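Two-arm bench cell: left arm drops out on long reaches, cable or motor?

Evander Menzies
Posted in Small arms and benchtop cells, 10:40

I look after a two-arm tabletop cell at Furinport. Both arms are bolted at the front corners of the table and reach in over it from there. We use it for sorting and racking small items. Each arm has one daisy-chained bus, base to gripper, run outside the links in a purple cable.

Since April the left arm has been losing its gripper servo. The fault log shows 106 timeouts on the gripper ID and none on any other ID in the chain. It only happens with the forearm extended and the wrist rotated past halfway. Moving slowly makes no difference. The right arm runs the same software and has logged nothing.

What I have done so far:
Swapped the gripper servo with the spare. Same fault.
Reseated the connectors at the base and the elbow.
Checked the supply at the base. It is steady under load.
Re-tightened the base plate bolts.

The firmware is the same on both arms. Before I order a full cable set, is there a way to tell a broken conductor from a bad connector without stripping the arm? And how much slack should there be at the gripper end? The manual shows the cable route as far as the elbow and then stops.

Reijo Huttunen
Answered 13:15, marked as helpful

If only the last ID drops out, the fault is between the last joint that still answers and the gripper. Your base and elbow connectors carry traffic for everything downstream, so a fault there would normally take out more than one ID. Leave them alone.

To separate conductor from connector:

Power down and unplug the last cable section at both ends. Put a meter across each conductor in turn, with the meter set to continuity and the tone on. Hold one end still and bend the cable through its working radius, starting 50 mm from the plug and moving along. If the tone breaks up while you bend the middle of the run, it is a conductor. If it only breaks up when you move the plug body, it is the crimp. Do the data line first.

If the section tests good on the bench, refit it and repeat with the arm posed by hand at the reach where it fails, power still off. A section that is too short will test perfectly when it is lying flat.

On slack, the gripper end needs a free loop that neither straightens at full wrist rotation nor folds tight at the opposite limit. Find both limits by hand before you fix anything. Our last section on the Wimville cell is 900 mm, which is more than the stock one, and the loop stands well clear of the gripper. Put ties on the links only, never across a joint, and leave them loose enough for the cable to slide.

Our cell during a tube and pen job:
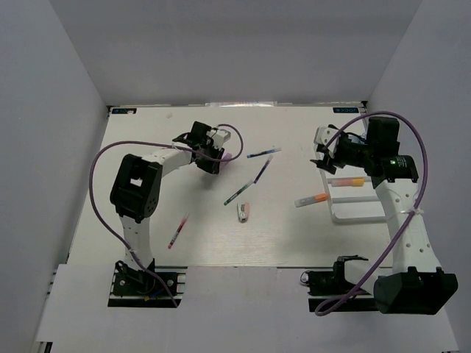
Cable loops on both arms. There is a white tie partway up the upright link on the right-hand one.

The loops look untidy and they do sweep over the table, so check that they stay clear of whatever you are picking. I would still take that over a tight run. After refitting, cycle the wrist between its limits with the forearm out and watch the timeout counter on that ID. We ran 181 cycles before putting ours back into use.

Nowakowski
Answered 16:05

Had this on a single arm. Changed the whole cable set and it went away, never found out which bit was bad. Sets from Illorura fit but the plugs are stiff. Could also be the bus termination, worth a look.

Evander Menzies
Follow-up to Reijo Huttunen

Tested as described. The data line breaks up when I move the plug body at the gripper end and is solid everywhere else, so it is the crimp. The section was also nearly straight at full rotation – that will have been pulling on it. I have ordered one longer section and will run the wrist test once it is fitted.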